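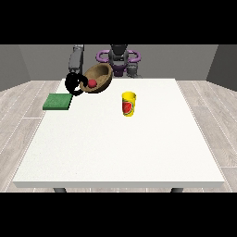 A morning at Kesby fire station

I have wanted to look round a working fire station since I was about six, so when Kesby opened its doors one Saturday-style morning in May (families, dogs, grandparents, the lot) I was at the gate well before ten. There was already a queue! Bernadette Rey, the watch manager, came out to say hello to everyone in it and then simply raised the big red doors, and in we went.

The appliance bay is enormous. You don't get a sense of how tall the engines are until you stand beside one with your nose level with the wheel arch. The crew had all the lockers open, and you could ask about anything you liked — hose fittings, foam, the cutters they use on cars. I asked far too many questions about pumps and got a proper answer to every one. Children were allowed to sit up in the cab, and so, if they asked nicely, were adults. I asked nicely.

Trying on the kit

Anselmo Peñalver has been at Kesby for 19 years and was in charge of the dressing-up corner, although he'd probably call it something grander. He helped me into a tunic, boots and helmet, and I was puffing before the breathing set even came off its hook. Then he had me walk to the far wall and back with the whole lot on. I can't imagine taking stairs in it. He can, and does: the drill tower out in the yard gets climbed on every shift, whatever the weather.

We went out there next to watch a drill. The crew ran out a line of hose, pitched a ladder to the third floor and brought down a training dummy, all in less time than it takes me to find my car keys. The whole yard clapped. They did it again later with one of the parents on the end of the hose, and she got a good soaking and an even bigger cheer.

The wall by the stairs

The part I keep thinking about is indoors. On the way up to the mess room there is a row of framed photographs of Kesby firefighters who died on duty. There are three of them, the earliest in a brass helmet and a splendid moustache. Fresh flowers stood on the shelf underneath. Bernadette stopped our group there and told us a little about each one, where they had lived, what they were like to work with or what the family had passed down. She does this with every new recruit on their first day too. Even the smallest children went quiet.

Upstairs there was tea, and very good flapjack, and a big map of the station's patch with pins in it for last year's calls, 181 altogether. I found my own road and was pleased to see no pins at all.

If you're going

The next open morning is planned for the autumn. Entry is free, with buckets for the benevolent fund by the door. Parking is tight and you mustn't block the forecourt, so walk if you can. Go to the drill tower early for a spot at the rail, and wear shoes you don't mind getting wet.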